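Naleo House Community Hall
Annual Premises Safety Inspection: Checklist and Comments

Inspected by: Thenmozhi Shenoy, Premises Safety Officer
Reviewed by: Vasanthi Namboodiri, Operations Manager
Date of inspection: Wednesday, January 1, 2025
Areas covered: main hall, kitchen, Menon Room, upstairs office, storage, exterior paths

Ratings used: S = satisfactory. A = action required. M = monitor until next inspection. N/A = does not apply.

SECTION 1. EXITS AND ESCAPE ROUTES

1.1 Exit doors open fully from the inside without a key. S
1.2 Exit routes clear of stored items. A
Comment: Folding chairs were stacked in the corridor behind the kitchen. The corridor is a marked escape route and must be kept clear at all times, including during setup. The chairs were moved to storage during the inspection. Hirers are to be reminded in writing.
1.3 Exit signs lit and readable from across the room. A
Comment: Two signs on the stair were dark. Replacement lamps are on order from Flodari.
1.4 Outside assembly point marked. M
Comment: The sign is faded but can still be read in daylight. Repaint in spring.

SECTION 2. FIRE EQUIPMENT

2.1 Extinguishers in place, tagged and within service date. S
Comment: All 12 units were serviced in August. The tag on the kitchen unit has been rewritten; the ink had run.
2.2 Fire blanket mounted within reach of the stove. S
2.3 Alarm sounded from a test point and heard in every room. M
Comment: Audible in all rooms. In the upstairs office with the door closed the sound is weak. The alarm contractor, Nunetti, has been asked to quote for an extra sounder.
2.4 Weekly alarm test recorded in the log. A
Comment: The log has a gap of nearly two months. Tests may have been carried out during this period, but without an entry they cannot be counted. The person conducting the test must sign the log the same day.

SECTION 3. ELECTRICAL

3.1 Panel accessible and circuits labeled. S
3.2 Cords and plugs free of visible damage. A
Comment: The cord on the large coffee urn is cracked near the plug. The urn was tagged and removed from use. It is not to be returned to the kitchen until the cord has been replaced by a qualified person.
3.3 Extension cords not used as permanent wiring. A
Comment: The office printer and heater share one extension cord. The heater must be plugged directly into a wall outlet. A similar comment was made at the last inspection.
3.4 Ground fault outlets in kitchen and restrooms trip when tested. S

SECTION 4. KITCHEN

4.1 Hood filters clean. M
Comment: Light grease. Clean before the next catered event.
4.2 Refrigerator temperature recorded daily when in use. S
4.3 Cleaning products stored away from food, in labeled containers. A
Comment: An unlabeled spray bottle was found under the sink and has been thrown out.
4.4 First aid kit stocked. S

SECTION 5. STAIRS, HANDRAILS AND LIGHTING

5.1 Handrails firm along their full length. A
Comment: Lower bracket on the left side is loose. Tighten or replace within two weeks. The stair may remain open in the meantime with a notice posted.
5.2 Stair edges visible. S
5.3 Emergency lights hold for the required time. S
5.4 Exterior path lights working. M
Comment: The light by the bicycle rack comes on late. The timer should be checked.

SECTION 6. FLOORS

6.1 Mats lie flat and do not slide. S
6.2 Thresholds secure. S
6.3 Wood floors checked for raised nails, splinters and lifted board ends. M
Comment: Wide plank floors are to be checked by hand as well as by eye, with attention to knots, nail holes and the joints where boards meet end to end. Color change alone is not recorded as a defect. Any board that moves underfoot is to be reported to the Operations Manager.
6.4 Spill kit available and its location known to staff. S

SECTION 7. FOLLOW-UP

Items rated A are to be closed within 30 days unless a shorter period is given in the comment. Proof of completion (invoice, signed log page or work order) is to be filed with this checklist. Items rated M will be looked at again during the regular monthly walk-through. Questions on any rating should be sent in writing to the Premises Safety Officer.
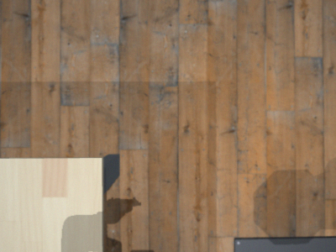 Copies of the completed checklist are kept in the upstairs office and may be viewed by hirers on request.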